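Trarnia hand-held grippers: two months with the paired set

The pitch is familiar by now. Skip the teleoperated arm, put a gripper in each hand of an ordinary person, record them doing a chore, and train the robot on the recordings. Trarnia sells the pair with the Poden training code, and the paper that comes with it says 200 demonstrations will get you a working policy for a small tabletop job.

I have my doubts about that figure. We recorded 200, threw out ten where the tracking had wandered, and trained on the remaining 190. Over 29 trials on the arm, the policy finished the job four times. The paper does much better, but it starts every trial from nearly the same layout, and you have to dig into the appendix to find that out. Move things a hand's width and you're on your own.

To be fair to the hardware, collecting is quick. Oratile Swanepoel did most of ours and had a good rhythm inside an hour. The fuzzy pads are a mixed blessing, though. They're kind to soft things and they pick up every bit of lint going. Key rings are my preferred test, as thin wire and dangling tags show up a clumsy grip straight away. 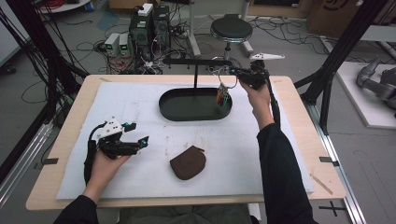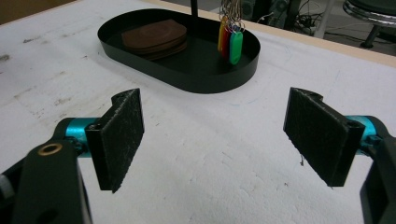
My other gripe is the cables. They tug at the wrist, and you start favouring postures the arm can't copy. The Abernathy filter is meant to catch those demos before training. On our data it let plenty through, and the manual gives no way of tuning it.

Would I buy it again? For collecting data, probably. For the method as advertised, no, and I'd want to see someone outside Paston repeat the headline result with shuffled layouts before I put it in another grant budget. The spare pads are also overpriced.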